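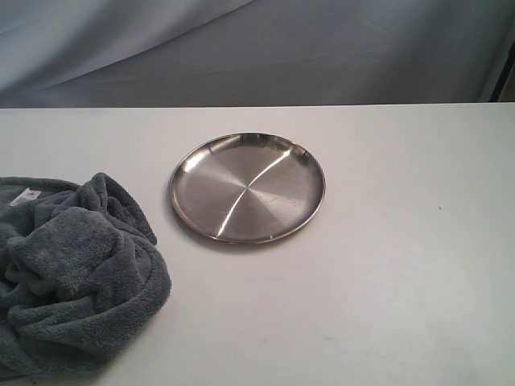

Is the Protitano kit worth buying if you've never put a robot arm together before?

If you can follow a furniture manual and you've got a free weekend, I'd say go for it, but budget extra for the better gripper pads.

I've had mine since October and I keep getting asked about it, so let me get it all down in one place. The kit comes from Gindetel, and you get one arm, a power supply, a bag of screws (with spares, bless them) and a login for Ornari, the software that teaches the arm by copying what you do. The arm lifts up to 500 grams, they say, and I haven't tried to prove them wrong!

Putting it together took me 2 evenings. The wrist joint is the annoying bit, so do it while you're still in a good mood. After that comes the fun part, picking chores. Mine are kitchen ones: wipe a steel plate with a fleece towel, fold the towel, put the plate away. Shiny steel is hard on the software, and so is anything that crumples, so I figured if it could learn those it could learn my whole sink.

Wiping came along quickly. Folding, oh boy. I recorded three long batches and it still grabs one corner and sulks. Arben Radulović over on the Dervishi forum told me to slow way down when I'm demonstrating, and that helped more than anything in the manual did.

Support answers email, usually the same day. The pads that come in the box are too slick for metal, though, so get the rubbery ones. I'm trying mugs next.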